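Looking after an old desktop computer at home

I have been putting off writing this one since October, when Obsa Gashaw from the end of our road asked me how on earth you're meant to clean the inside of a computer, and I gave her such a muddled answer that I felt I owed her a proper one. So put the kettle on (but keep the mug on another table, please) and we'll go through it slowly.

First, clear yourself a good flat surface with plenty of light. I use the kitchen table with an old cotton sheet over it, as the feet on these things scratch. Shut the computer down properly, switch it off at the wall, pull out the plug and then hold the power button in for a few seconds. Take a picture of the back on your phone before you unplug the rest. I always think I shall remember which lead went where, and I never do.

Then get yourself some pots for the screws. A muffin tin is lovely for this: one hollow for the side panel, one for the cooler, one for any drives, and so on round the tin. My friend Ibsa Yilma writes on little squares of masking tape and sticks the screws down to those, which does just as well and travels better if the job has to be moved for tea. 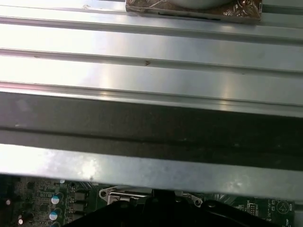 Start with the metalwork, because it's the easy part and it gets you used to handling the case. A soft, dry paintbrush, 2 inches wide, will lift most of the dust out of grooves and corners, and you can follow it with a barely damp cloth on the bare outside panels only. Galvanised steel doesn't want scouring! A green scourer will dull it and may take the coating off, and then you have rust to think about as well. For stubborn sticky spots I put a drop of washing-up liquid on the cloth, go over it again with plain water and dry it straight away. Do mind your fingers on the folded edges, which can be surprisingly sharp.

If you have saved any spare parts, keep them in their wrapping until the moment you need them. I have an old Miltard biscuit tin full of bits and pieces, and the ones I left loose are always the ones that let me down.

Now for the processor, which is the part that frightens people. Run the computer for nine or ten minutes before you switch off, so the old paste is soft, and twist the cooler very gently as you lift it away — if you tug straight up, on some machines the chip comes with it. Touch the bare metal of the case before you reach in, and again every so often while you work. 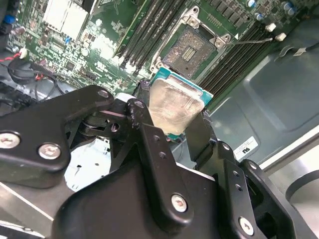
Cleaning off old thermal paste is a job for a lint-free cloth and a little isopropyl alcohol, the stronger the better, and you want to be patient with it. Wipe from the outside towards the middle so you aren't pushing the stuff over the sides. A cloudy film smeared over the silver lid like that one wants wiping until the cloth comes away clean, and I'd keep well clear of the small gold-coloured contacts underneath. Hold the chip by its edges and keep it level when it goes back over the socket. Line up the little corner mark, let it settle under its own weight, and only then bring the lever down.

A blob of fresh paste the size of a pea is plenty. Put the cooler back, tighten the screws a little at a time, going corner to corner, and check its fan is plugged in before you close the side.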